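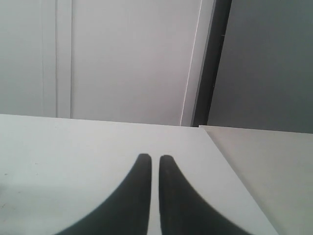 Who should show a robot how to do a chore?

Someone who does that chore every day, in my opinion, even if they have never touched a remote control before.

I've spent a good many August evenings driving an arm at Ulton, and I was slow at it for a long while.
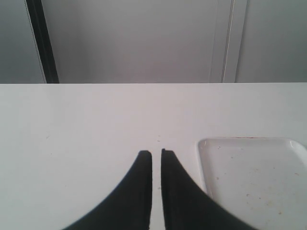

Patience is what I'd ask of any teacher, and a robot's teacher needs it more than most (I say this as a person who once rushed through 30 runs and had to throw away 7). An engineer hurries to the finish. A cook, looking at a white tray with crumbs scattered over it, already has opinions about where to reach and what to leave alone, and those opinions get into the hands. I'd trade 2000 careless runs for 765 from her, gladly!

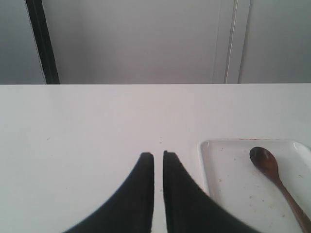 Wooden spoon in the tray, gripper alongside.

So let the cooks drive, and give them a comfortable chair while they learn.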